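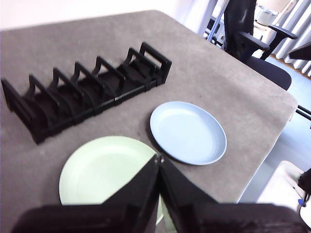
Schwarzes Gestell, pastellfarbene Teller: Mehr braucht der Abwasch manchmal nicht.

In meiner Küche steht der Tellerständer seit jeher links neben der Spüle, und lange habe ich ihn kaum beachtet. Dann kam Farah Majimbun zum Essen, blieb bis weit nach Mitternacht und trocknete mit mir ab – und fragte, warum ich meine Teller denn stapele, wo doch daneben lauter Fächer frei seien. Ja, warum eigentlich?

Seitdem stelle ich sie hochkant, einen nach dem anderen, und muss zugeben, dass mir das Freude macht. Ein hellblauer Teller vor mattem Schwarz sieht einfach hübsch aus, fast wie im Schaufenster von Szekeres, wo ich als Kind mit meiner Großmutter so gern stehen blieb. 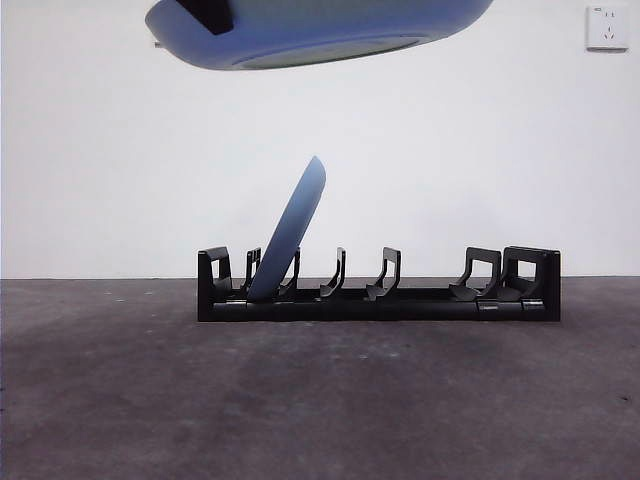
Großmutter übrigens ließ das Geschirr über Nacht an der Luft und räumte es erst nach dem Frühstück ein. Ein Geschirrtuch durfte nur an die Gläser! Csaba Virág, der in Bonddale 4 Jahre lang eine Pension geführt hat, hält es genauso. Über 80 Teller hatte er dort im Schrank, dazu zwei Ständer, und an vollen Abenden im Dezember wurde eben in Schichten gespült. Große Teller kommen bei ihm nach hinten, kleine nach vorn, und zwischen tiefen bleibt immer ein Fach frei, damit die Ränder nicht aneinanderstoßen. Das habe ich gleich übernommen, auch wenn mein Mann die Suppenteller weiterhin hinstellt, wo gerade Platz ist. 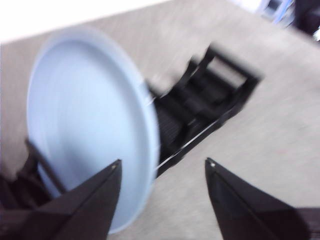
Was in den Ständer darf

Flache Teller und Frühstücksteller sowieso, Untertassen nur, wenn die Stege eng genug stehen. Schüsseln lege ich lieber umgedreht auf ein Tuch.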